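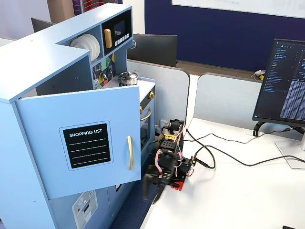
Re: [toylib] Play kitchen for the Grivden room - yes or no?

From: Marta Kushnir
Date: Jan 30, 2024
To: toylib list

Uliana Melnychuk wrote:

> Hi all,
>
> I went to see the blue kitchen and I'm in love. It's the Stallska,
> the wooden one with the fridge on the left and the gold handles, and
> Nechyporuk will let us have it for 200 if we take it before March.
> New they are 400! It has a microwave, an oven, a sink, knobs, a
> shopping list on the fridge door, and plates and a pot go with it.
> The kids will be able to run a whole household in there. I think it
> could replace both the old stove and the shop counter, and we would
> get the corner back.
>
> Can people say yes or no in the next few days? I'd hate to lose it.
>
> Uliana

I'm a no for now, or at least a "not at that price." I know I said the same about the train table, and I was wrong about the train table, so weigh this as you like.

It's a nice looking thing. I like the pale blue, and whoever picked that backsplash had more nerve than I do. But I went through Uliana's list next to the pictures and I have some trouble with it.

The shopping list first. It's a black panel on the upper fridge door with the words SHOPPING LIST printed across the top and some lines to write on. Has anyone put chalk on it? I ask after the easel from Clunadau, which was sold to us as a chalkboard and turned out to be shiny black paint. We scrubbed at that for a month. If the panel takes chalk and wipes off, fine, it's the best part of the whole kitchen. If it's only a picture of a chalkboard then we are paying for a sticker.

Which brings me to the stickers. The burners are decals. The lower door has one with a little control panel and a red dot, and the oven door has another one with the racks drawn on it. I have no problem with pretend, it's a toy, but decals are the first thing to go in a room where every surface gets wiped down after each session. Ours will be picked at by the two-year-olds by spring. Then it's a blue box with patches of glue on it.

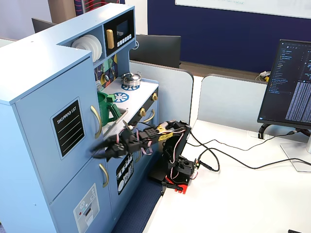
Stove side, with the pot on the back burner and the watering can in the sink.

Look at the counter and tell me how several children are going to cook on it. Two burners, and the sink right beside them. On the old stove they can stand on both sides and pass things across. With this one you have a back wall and a shelf over the top, so they all have to come at it from the front, and the child in front of the stove is also the one blocking the microwave. I don't see how it replaces the shop counter either. Nobody can stand behind it and sell you anything.

The plates stand on edge in the open cubby, and I'll give them credit, that's neat. It'll stay that way until the first child wants one. I would like to know if there's anything to hold them up or if they just lean there. The watering can I assume is not part of the deal, though I've nothing against it. Ours never stay with the garden things anyway.

Handles - pretty, but what are they? If they are painted metal with two screws from behind, okay. If they are plastic, the fridge handles will be the first to break, they're long and they stick out and somebody always hangs on them. Same question about the knobs. Do they turn?

And the price. 200 is half of new, I understand that, but our whole budget for the year is 1,000 and we still owe ourselves a new gate. I would pay 150 without grumbling if the hinges are sound. Please open and close both fridge doors a good number of times before anyone says yes. The upper one reaches up past the counter, and that's a lot of door for small hinges.

One more practical thing: will it go through our door in one piece? Nechyporuk delivers to the curb and no further. The last time it took us 15 minutes to get a bookcase up the steps and a whole evening to fix the wall.

Uliana, could you ask them about the chalk panel, the handles and the knobs, and get the width with the doors open? If the answers are good I'll change my vote. I'd want to keep the old stove in any case.

Marta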